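Print | E-mail

4.2 Passing small items between the arms

We were fond of this task from the start, and it gave us more trouble than all the others put together. Both arms have to bring their fingertips very close before one can let go, and our Gorkum policy learned this from only 80 demonstrations, patiently recorded by Nazma Barua.

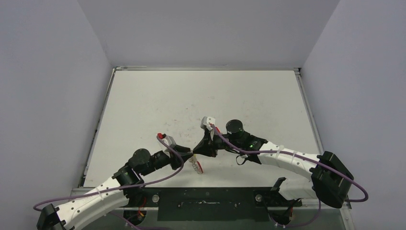
Figure 3. A small item held between the two grippers.

Over 400 trials, 11 ended with the item dropped on the table.

Print | E-mail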